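Plernaso Sighting Line - Service Desk
Ticket 431
Subject: Reports from the Jultberg shore stations not reaching the vessel alert list
Opened by: Mirjam Dewulf, Seal and Porpoise Monitoring
Assigned to: Gergely Dobos, Data Services
Opened: November 2021
Status: Resolved, monitoring

Problem as reported
Sightings phoned in from the Jultberg shore stations are being entered by hotline staff and receive a confirmation number, but they do not appear on the alert list sent to the harbor office. Reports from the Fadeo stations are not affected. The reporting officer has asked that the matter be treated as urgent, as harbor porpoises with calves are being seen close to the ferry lane.

Initial review
The intake form was tested with a sample report for each station group. Both were saved. The Fadeo report was passed to the alert list within 10 minutes. The Jultberg report remained in the holding queue with the note "position not confirmed." A total of 122 reports were found in the queue, the oldest dating from June.

Please do not re-enter any held reports by hand. Two were entered again before this ticket was opened and now appear twice in the season log.

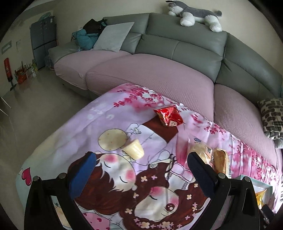 Cause
The station table was updated in June, when the Bako lookout was moved to the north side of the inlet. During that update the longitude values for the Jultberg group were saved without the minus sign. The position check placed each sighting far inland and held the report for review. No reviewer had been assigned to the queue, and no notice was sent.

Action taken
1. Longitude values corrected for all Jultberg stations.
2. Position check run again on the held reports. Of these, 114 were cleared and added to the season log. They were not sent to the harbor office, as the sightings were no longer current.
3. The remaining eight were returned to Ms. Dewulf. Six have no species recorded, and two are the duplicate entries noted above.
4. Daily notice of held reports set up for the monitoring desk.

Reply from reporting officer
Test call placed from the Bako lookout and received by the harbor office without delay. The duplicates may be deleted. The six incomplete reports will be checked against the observers' paper sheets - please leave them in the queue until then.

Remaining
Season map to be redrawn once the six reports are settled. G. Dobos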